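Forum > Vie de l'association > Salle et matériel
Sujet : Quelle cafetière pour remplacer la Nerska ?
Page 1 sur 1

grain_de_sel
Bonjour à tous,
La Nerska du fond a rendu l'âme en mars, dans un bruit de tondeuse et une odeur de caoutchouc. Paix à son joint. Depuis, on boit du soluble, et j'ai vu des adhérents adultes et vaccinés repartir chez eux à 16 h pour se faire un expresso.
Il nous faut donc une remplaçante. J'ai regardé trois pistes :
- une Serkex à filtre, grosse verseuse, increvable, moche
- une Bellaria à grains, jolie, chère, avec un écran
- des cafetières italiennes et une plaque, pour les romantiques
Budget : 49 euros dans la boîte à biscuits. Je sais.

moka_tiede
Avec 49 euros tu as l'écran de la Bellaria. Peut-être même le bouton marche/arrêt en négociant bien.
Je vote filtre. On est beaucoup, on arrive tous en même temps, et une machine à grains qui sort une tasse après l'autre, c'est la queue de la préfecture.

Vieux Tamis
Pas d'accord du tout. Le filtre, c'est bon les dix premières minutes. Après, la plaque chauffante le transforme en décapant. J'ai bu celui de 9 h à 14 h, je sais de quoi je parle, j'en ai encore le goût.
Une machine à grains se discute si on partage les frais. Ma Bellaria a passé les 2 000 tasses sans broncher. Un détartrage tous les deux mois, un coup de brosse sur le groupe, terminé.

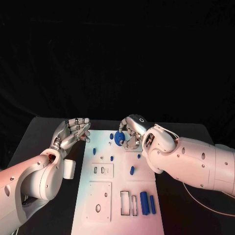 Et pour la queue : deux tasses à la fois, en moins d'une minute. Ceux qui trouvent ça long peuvent toujours prendre un thé, on ne juge pas (si, un peu).

grain_de_sel
« Un détartrage tous les deux mois », dit-il, dans une salle où l'éponge de l'évier date de la précédente équipe. Qui le fait ?

Vieux Tamis
Un tableau avec les noms, au-dessus de l'évier.

moka_tiede
Le fameux tableau. On en a déjà un pour la poubelle. Il est très bien tenu, la poubelle moins.

pt1t_noir
Je débarque dans la discussion. Quelqu'un a pensé au café lui-même ? Vous parlez machine depuis le début et vous allez y verser le paquet du supermarché, moulu avant ma naissance. J'achète de l'Adugna en grains, torréfaction moyenne, et même dans une italienne cabossée c'est très au-dessus de ce que sortait la Nerska. Un moulin à main, une balance, 60 grammes par litre, et la Serkex moche devient fréquentable.

Vieux Tamis
Un moulin à main pour toute l'assemblée. Prévois une attelle.

pt1t_noir
On moud la veille. Oui, c'est un sacrilège, oui, ça reste meilleur que du soluble.

lapinture
Question bête : l'eau ? Chez nous elle est tellement calcaire que la bouilloire fait des stalactites. Quelle que soit la machine, sans carafe filtrante elle suivra la Nerska. Le fabricant de la mienne annonce un entretien toutes les 1 000 tasses, j'ai vu le voyant s'allumer bien avant la moitié.

grain_de_sel
Pas bête. La Nerska, quand je l'ai ouverte, avait l'intérieur d'une grotte touristique. J'ai failli faire payer l'entrée.
Bon, je résume pour ceux qui lisent en diagonale : Serkex à filtre d'occasion, verseuse isotherme à la place de la plaque chauffante (ça devrait calmer Vieux Tamis), carafe filtrante, et de l'Adugna moulu la veille par pt1t_noir qui vient de se désigner tout seul.

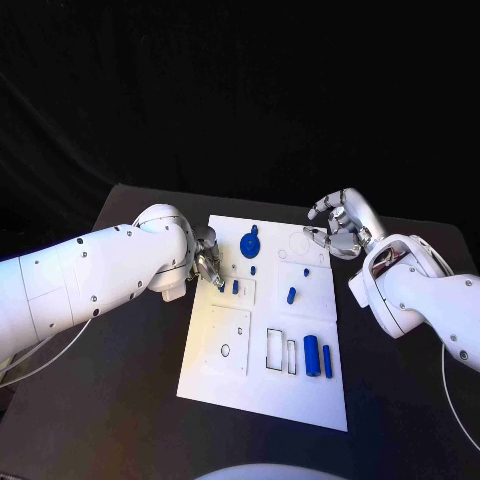
Club Pause & Tasses, section salle et matériel

moka_tiede
Isotherme, d'accord. Mais qu'on la rince ! L'ancienne thermos avait développé une personnalité.

Vieux Tamis
Je maintiens que c'est une erreur et je viendrai le dire à chaque tasse. Je prendrai sans sucre.

pt1t_noir
Je veux bien moudre, mais pas financer. L'Adugna n'est pas donné. On remet la boîte à biscuits à côté de la machine ?

grain_de_sel
Oui, avec une pièce par tasse. La dernière fois on y a trouvé un jeton de caddie et deux boutons de chemise. Les boutons sont toujours à disposition.
J'ai repéré une Serkex à 35 euros, verseuse isotherme comprise, il manque le couvercle du réservoir. Quelqu'un s'y oppose, à part qui vous savez ?

lapinture
Pour le couvercle, une soucoupe fera l'affaire. J'apporte la carafe, par contre je ne promets rien pour les cartouches.

moka_tiede
Pour. Prends aussi des filtres taille 4, les autres se replient et on mâche le fond.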